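# Can a robot learn to pick up fruit by copying us?

You have probably seen a video of a robot doing something clever, such as folding a shirt or making a sandwich. Did you wonder how many times it got it wrong before somebody kept the good bit? You should. Scientists ask that question all the time, and you are allowed to ask it too.

Let's look at one method and see how well it stands up.

## Teaching by showing

Picking up a piece of fruit is easy for you. You don't work out the sums for how wide to open your fingers. A robot has to get that knowledge from somewhere, and writing it all down as rules takes ages. What if the fruit is squashy? What if it rolls?

So a team working on a project called Evia tried something else. People carried robot-style hands, called grippers, and did small jobs with them at home. A camera on the gripper filmed everything. Each go at a job is called a demonstration. The team collected 1300 of them, all with fruit, and gave them to a computer program. The program looked for patterns: when the fruit looks like this, the hand moves like that.
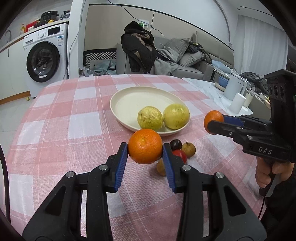 *Two grippers, two mandarins. The blue pads on the jaws have ridges.*

Then came the test. A robot arm had to pick up a piece of fruit by itself, using only what the program had learned. It had 116 tries on fruit of the same kinds it had been shown.

It did well. Most tries worked, and the team was pleased. Some people might stop reading there.

## Hang on a minute

Ebere Ibrahim, who checks other people's robot experiments, had some awkward questions.

Was the test too easy? The first tries were all on the same table as the training. When the team moved to a different kitchen, with different light, the robot dropped a lot more.

Did it need all that showing? The team trained a second program with only 450 demonstrations. It was nearly as good on the old table and much worse in the new kitchen. That's a useful thing to find out, and it wasn't in their first report.

Does it *know* what a mandarin is? There's no sign of that. It has found a match between pictures and movements – change the pictures enough and the match may break.

## Try it yourself

Use kitchen tongs to move five pieces of fruit into a bowl. Now ask a friend to swap the fruit for things you haven't practised with. Write down every drop, including the embarrassing ones.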